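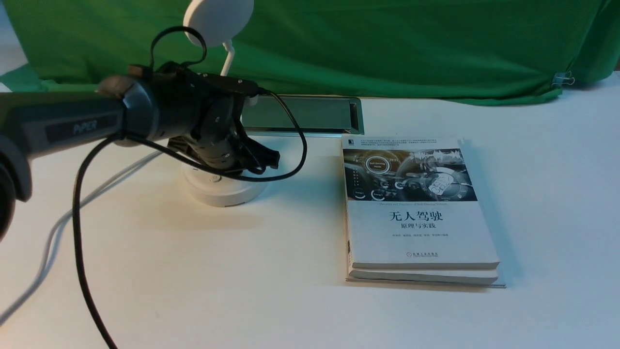 The tidy desk, tried on

Every February the shops decide we all want a tidy desk, and every February I get asked whether any of it is worth having. I have my doubts. A desk is a table you put things on, and most of the products sold to improve one are more things to put on it. Still, Ynyr Pugh talked me into a small gallery about it, on the grounds that I moan about the subject often enough to fill a page.

The rules were mine. White tabletop, a lamp, a tray, a couple of books, a power strip. No little cactus. No slogan in a box frame. Ynyr wanted a pen pot and was overruled.

The lamp first. White, slender curved stem, flat round head, one small button on the front of the base. I like the button where it is, because I'm tired of groping along a flex for a switch. I'm less taken with the wide round base, and you'll see a lot of these about now. The makers will tell you it is there for stability. Fine, but it takes up the bit of desk where my tea would go, and on a table of 100 cm that matters. My old clamp lamp from the market at Skurthorpe uses no table at all and has been going since before I had grey hair. It is ugly, I grant you.

The tray is a flat one with a silver rim. Trays are supposed to gather up your clutter. In my house they give the clutter an address. Emlyn Price disagrees with me about this and keeps his post, keys and reading glasses on a tray he got in Brurstead, and he says he has not lost the glasses for 55 days. I've asked to see the records.

Two books in a squared pile, the top one a white paperback. The Laaksonen school of desk arranging (there is a booklet, Emlyn lent it to me, it's 60 pages and mostly margins) says the pile should be kept low and the spines should all face the same way. I can't fault it as a look. I would just like to know when anyone who arranges books like that gets round to opening one.

Then the part the brochures leave out, the plugs. 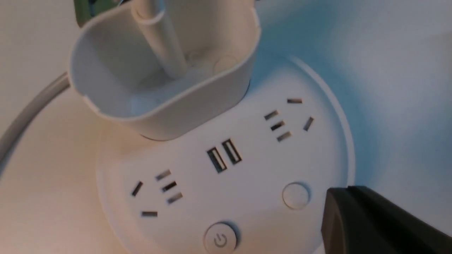 Round power strip, white, with two multi-slot outlets, two USB ports and a plain button.

I went in wanting to dislike the round strip and came away about half persuaded. Having the USB ports in the middle is sensible. The slanting outlets are harder to love. A bulky white plug takes up a good deal of room on a disc like that, and I'd want to try all my own chargers on it before I parted with any money. They're no use for a British plug either, so don't order one from abroad because it looked nice on a screen. Mine at home is a long one from the hardware shop, screwed under the desk where I can kick it.

Cener, where Ynyr buys his bits, has a whole desk range in its new catalogue, supposedly 700 items. I got as far as the cable tidies and put the kettle on.

More pictures when Ynyr has sorted out the shelf. He still wants the pen pot.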